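Tana pen-and-cup demos, data card

Maintained by Senga Menzies. Last revised 25 Sep 2025.

Read this before you train on it. The set has 387 episodes of one task, putting a pen in a paper cup, recorded on the two-arm station at Iltstead by remote control.

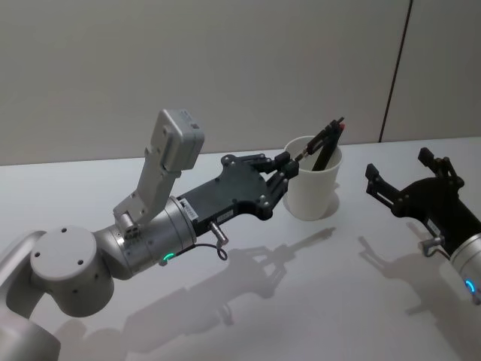
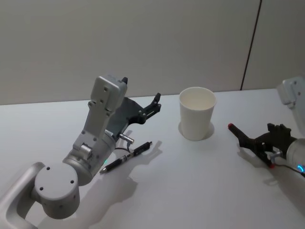
What the set can teach is narrower than the title of our May report suggests. We called it "tabletop tidying," and I argued against that at the time. An operator who can see the whole table and has done the same move all morning is a very good crutch for a policy. The table is white, the wall behind it is pale gray, and a black pen or a white cup is about as easy to find there as it will ever be. I would not expect a model trained on this to cope with a real desk, and so far I have seen no test that says it does.

Operators

Over 22 hours of driving went into the set, nearly all of it by Nuanchan Kamolrat. She is smooth and patient, and she favors the left arm. A model will copy her habits along with the task. Please don't report results as if they came from a mixed group of operators.

Success labels

Labels were entered by the operator at the end of each episode. Nobody else checked them. Drarkell reviewed a small sample and disagreed with 2 labels, both cases where the pen was leaning on the rim. We left them as they were.

What was dropped

The raw count was 1,054. Most of the rest were aborted starts, but failed grasps went too, so there is very little here about recovering from a mistake. If you need that, ask for the raw files.

Known problems

Gripper state is logged late in the older episodes. The Sotomayor loader hides this by shifting the signal, and I don't trust the shift. Plot a few episodes yourself first.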